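Progress report to the program manager – service robot kit evaluation
Prepared by Anneliese Kohlhase, 10/18/20

Work in this period covered the Kameo arm kit supplied by Pfeiffer, reviewed for bedside tidying in guest rooms. Iliso provided the room. Peltance handled data storage under the existing service agreement.

The kit was installed without changes to the furniture. Setup followed the supplier manual, apart from the cable routing, which had to be redone after the first day. We logged 831 attempts against a target of 800. Almost 700 were usable. The remainder were discarded for timing faults between the arm controller and the head camera. Pfeiffer has acknowledged the fault and sent a firmware patch, which is installed but not yet fully tested.

Reach over a round tabletop is adequate. Approach angles near a wall are limited – the arm housing blocks the head camera's view of small items during the last part of the move. Remote controls are the main test item. Telephones are treated as obstacles and are not to be moved. Raised table rims remain a problem for low, flat grasps, and the supplier's default grasp height needs to be set per table.

Open items are the second set of finger pads (ordered, not delivered), the spare power adapter and the revised price for the support plan. We request that the loan period be extended by 6 weeks, with the final report due in February. 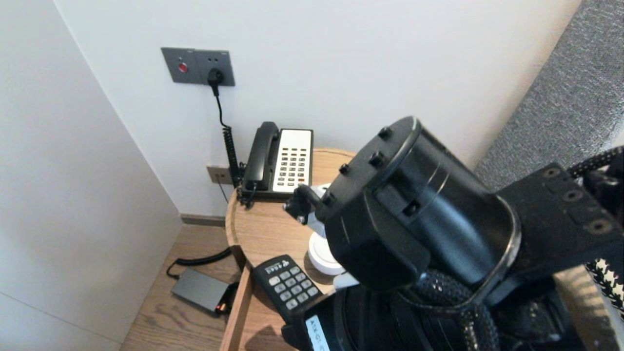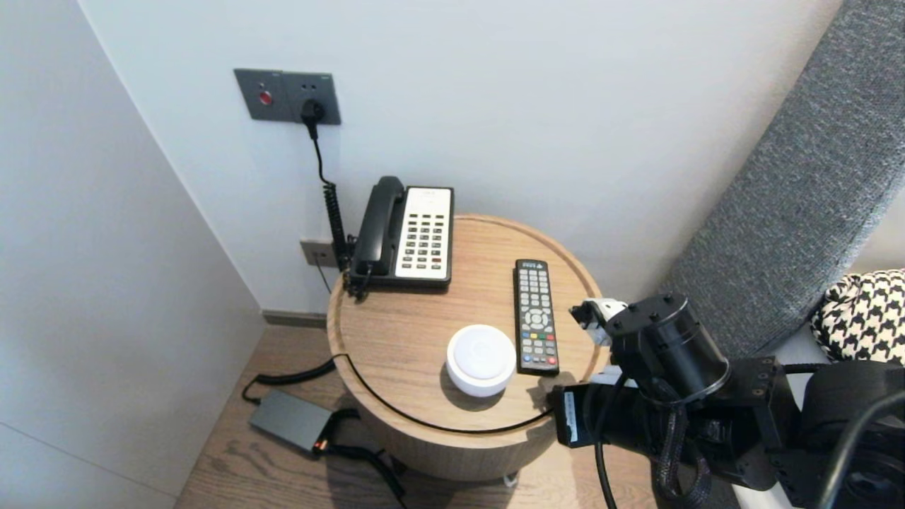

Figures 1 and 2. Kameo arm at the round bedside table, with desk telephone and remote control.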